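Folding data, week three: what goes in the set and what gets binned

Since the last post the cloth set has grown to 2,974 episodes, and the target for October is another 500 that pass review. Ngaio Tuhiwai and I are doing the collecting with a pair of hand-held grippers, one per hand, each with its own camera, plus a head camera on whoever is working. Said Benmoussa handles the conversion and most of the training runs. The policy is still called Pelik. I have given up trying to rename it.

Most of this post is about labelling, as that is where the hours have gone.

An episode starts when both grippers are in view of the head camera and ends when both have let go of the garment and backed off. We used to trim to first contact. That was a mistake. The approach carries a fair bit of information about where the person has decided to grasp, and the trimmed version of Pelik hovered over the cloth for long stretches before committing. Restoring the approach segment fixed most of it.

The wrist views are the awkward ones. The lens is very wide, so the jaws sit large at the bottom and the other hand's gripper comes and goes at the side. With a corner pulled up at speed, the folds blur and edge detection is hopeless. We keep those frames anyway. A robot with the same camera will see the same blur.
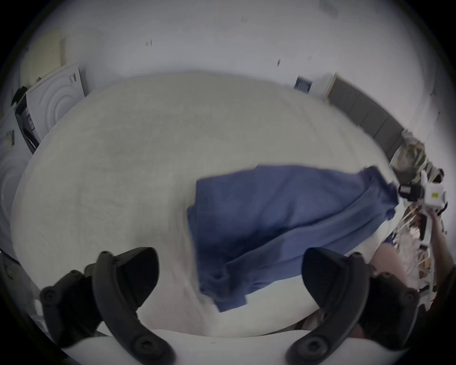
Rejection rules

Of the last 74 episodes reviewed, 16 were thrown out. The reasons, in order of frequency:

1. Tracking loss on one gripper for longer than half a second. The pose estimator needs texture, and plain white surfaces and plain white walls give it very little.
2. Garment released by one jaw with no regrasp. Regrasps are kept and tagged.
3. Clock drift between left and right. Condora, our sync tool, flags this on import, but it misses drift that begins partway through a recording.
4. A bare hand touching the cloth. Resetting between episodes is fine.

Slow folds are not rejected. Ngaio folds at nearly half my speed, and the mixed set trains better than mine alone. I have no good explanation for that yet.

Each episode that survives gets a phase label at every change of contact: approach, grasp, lift, lay, smooth, release. "Smooth" has the worst agreement between the two of us. I mark it from the moment the jaw stops carrying fabric and starts pressing it; Ngaio marks it from the first sideways movement. We settled on hers, and I relabelled my share over two evenings.

Soft surfaces are a separate problem. A duvet gives under the jaw, so the height at which the gripper meets the cloth varies from one grasp to the next. Pelik trained on tabletop folds alone stopped short on bedding. Adding bed episodes brought the error down, though it still misjudges the far end of long garments. Both ends need to be labelled separately, left jaw and right jaw, even when they appear to be doing the same thing.

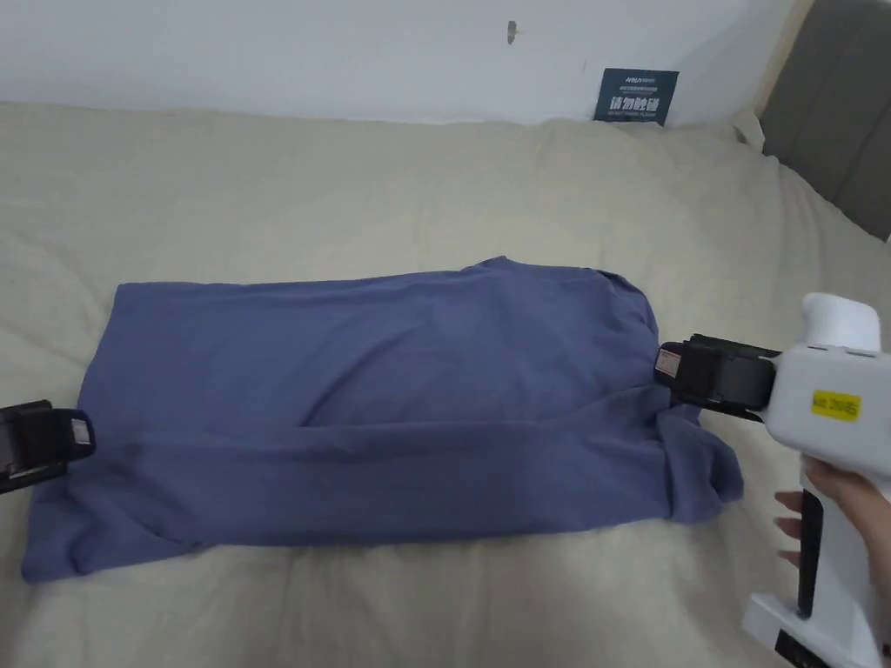 Blue-grey garment folded lengthwise on the duvet, with a gripper at either end. Head camera view.

Next on the list is a proper fix for the drift check. Said has a branch of Condora that compares the two gyro streams over the full recording instead of the opening seconds, and it should be merged before we start on sleeves.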